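Plukell Three-Season Sleeping Mat: Review

Sunday, May 10, 2020
By the Equipment Desk, Linivden Outdoor Review
19 shares | 9 comments

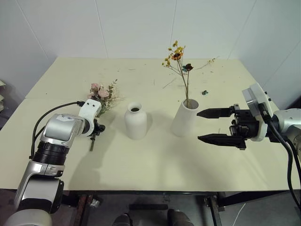
Is the Plukell mat warm enough for camping in early spring?

It is warm enough for most sleepers on nights that stay above freezing, provided that it is used with a suitable bag. On frozen ground a closed-cell foam mat should be placed beneath it.

The Plukell is a self-inflating mat intended for walkers and cyclists who camp from spring to autumn. It is sold in one length and one width, and is supplied with a stuff sack, a repair kit and two compression straps. The sample reviewed was bought at the full retail price of £111. No payment or other benefit was received from the maker or from any retailer.

Testing began in December and continued into the spring. The mat was used on grass, on shingle, on the boarded floor of a camping barn and, for two nights, on compacted snow. It was compared throughout with the Grasso, a lighter air mat that is sold to the same group of buyers.

Weight and packed size

The Plukell weighed 730 grams on our scales, including the stuff sack but without the straps or the repair kit. This is acceptable for a self-inflating mat, although those who count every gram will prefer an air mat. When rolled firmly it fits across the base of a medium rucksack. The stuff sack is cut generously, and the mat can be returned to it with cold hands and without a second attempt. Several competing products would benefit from the same approach.

The straps are of less use. The buckles are small and the webbing slips under load, so that a mat carried on the outside of a pack needs to be tightened again during the day. Our testers carried it inside the pack after the first trip.

Inflation

The makers state that the mat will inflate without assistance. In warm conditions it does so to a fair degree, and a few breaths will then bring it to a comfortable firmness. In cold weather the foam expands slowly and considerably more effort is required. A new mat should be left unrolled overnight with the valve open before it is first used, and it should be stored in the same way at home.

The valve turns smoothly and can be operated in gloves. It has a single port for both filling and emptying, and air escapes for a moment while it is being closed. A one-way flap would have prevented this. The Grasso has such a flap, and was easier to adjust from inside a sleeping bag.

Comfort

Comfort is the strongest feature of the Plukell. The foam core is divided into lengthwise channels, with firmer sections under the shoulders and hips. Side sleepers reported no contact with the ground, even on shingle. The surface has a brushed finish that holds a sleeping bag in place on a moderate slope, and it makes very little noise when the sleeper turns over. The Grasso rustled throughout the night — a point that will matter to anyone sharing a small tent.

The mat tapers towards the foot. Taller users may find that their heels rest on the edge, and a longer version would be welcome. At the shoulder the width is adequate for a person of average build.

Warmth

On the barn floor and on grass the mat was warm enough without any addition. On snow it was not. Both testers woke in the early hours feeling cold from below, and on the second night a foam mat was placed underneath, which resolved the difficulty. The Plukell is described on its packaging as a three-season product and should be bought on that understanding.

Durability and repair

The lower face is made from a heavier fabric than the upper. After the full period of use it showed light scuffing and one small pulled thread, but no loss of air. To test the repair kit, we made a small hole near the foot of the mat and applied one of the patches supplied. The instructions are clear, although the print is very small. The patch was left to set for nine hours and has held since.

The mat may be sponged with mild soap and lukewarm water. It should not be machine washed or left in direct sun while fully inflated. Users should close the valve before cleaning, as moisture inside the foam is difficult to remove.

Compared with the Grasso and the Flerberg

The Grasso is lighter, packs smaller and has the better valve. It is also noisier, and its narrow tubes were judged less comfortable by both testers. Buyers who walk long distances each day may reasonably accept those faults.

The Flerberg, which was reviewed in these pages last year, remains the least expensive of the three. Its foam is thinner and it offers little to the side sleeper, but it is a sound choice for occasional summer use or for a younger camper.

Verdict

The Plukell is a comfortable and well-made mat with a reasonable packed size. Its weak points are the compression straps, the simple valve and the lack of a longer version. None of these prevents a recommendation for general camping from spring to autumn. For winter use, a warmer mat should be considered, or the cost and bulk of an additional foam layer taken into account.

Comfort: very good
Warmth: good within its stated season
Weight: fair
Ease of use: good
Value: good

A longer-term report will be added to this page if the condition of the mat changes. Readers who have used the Plukell for more than one season are invited to send their observations to the Equipment Desk — please state the year of purchase, as the valve on older stock may differ.

This site uses cookies to improve your visit. By continuing to browse, you agree to our use of cookies.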